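Betreff: Re: [teleop-liste] Socken aufhängen, zweihändig -- lohnt sich das?
Von: Ezekiel Lindqvist
An: teleop-liste

Hallo Algirdas, hallo alle,

Algirdas Jõgi schrieb:
> Wir überlegen, bei Gitberg eine Wäscheaufgabe aufzunehmen, zweiarmig
> und komplett ferngesteuert. Meine Sorge: Stoff ist weich, die
> Klammern sind klein, und der Bediener spürt nichts. Hat jemand
> so etwas schon einmal ernsthaft probiert? Und wie viele
> Durchgänge braucht man, bis beim Training etwas herauskommt?

Ja, haben wir, und es macht einen Riesenspaß! Wir sitzen mit Kosis seit Oktober an genau dieser Aufgabe: Socken aus der Kiste nehmen und an einen runden Klammerhänger hängen. Inzwischen haben wir 971 brauchbare Durchgänge, Ziel sind 2.000. Die ersten 40 habe ich komplett weggeworfen, da musste ich selbst erst lernen, wie man mit zwei Führungsarmen eine Klammer aufbekommt (mein Kollege Navickas konnte es nach einer halben Stunde, ich will nicht darüber reden).

Zum Gefühl: Das fehlt wirklich, aber man gewöhnt sich schneller daran, als ich dachte. Man schaut dann eben auf den Stoff -- wie er hängt, wo er Falten wirft -- und greift danach. Der Hänger schwingt am Haken, das muss man abwarten können. Wer hektisch steuert, bringt dem Modell Hektik bei.

So sieht der Platz bei uns aus, zwei Socken hängen rechts schon, die nächste ist beim linken Arm, und in der gelben Kiste liegen noch rote:
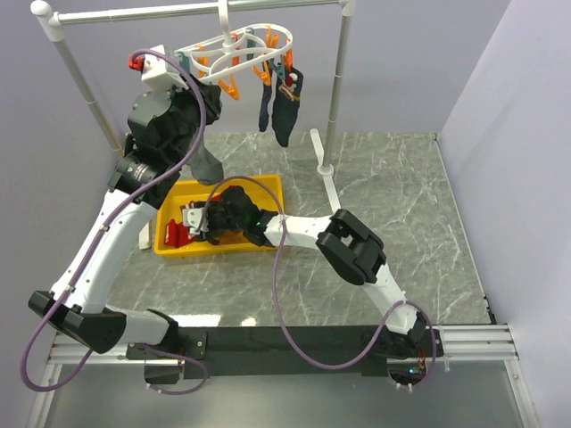
Was ich euch für Gitberg mitgeben würde:

1. Kabel gleich am Anfang mit viel Spiel verlegen und am Arm festbinden. Wir hatten sie zuerst zu knapp, und der linke Arm kam nicht mehr sauber nach oben.

2. Die Klammern dürfen ruhig verschiedene Farben haben. Bei uns sind es orange und dunkel türkisgrüne, beim Nachsehen der Aufnahmen findet man sich damit viel leichter zurecht.

3. Fehlgriffe nicht sofort abbrechen! Wenn die Socke herunterfällt und man sie ruhig wieder aufnimmt, ist das Gold wert. Unser erstes Modell mit 500 Durchgängen kannte nur glatte Abläufe und stand nach dem ersten Fehlgriff ratlos da.

4. Nach jedem Durchgang die Kiste neu durchmischen, sonst lernt der Arm bloß eine Stelle auswendig.

Wenn ihr wollt, schicke ich euch unser Aufnahmeprotokoll, das liegt noch im alten Edby-Format vor, lässt sich aber gut lesen. Welche Greifer nehmt ihr denn? Davon hängt bei den Klammern ziemlich viel ab.

Viele Grüße
Ezekiel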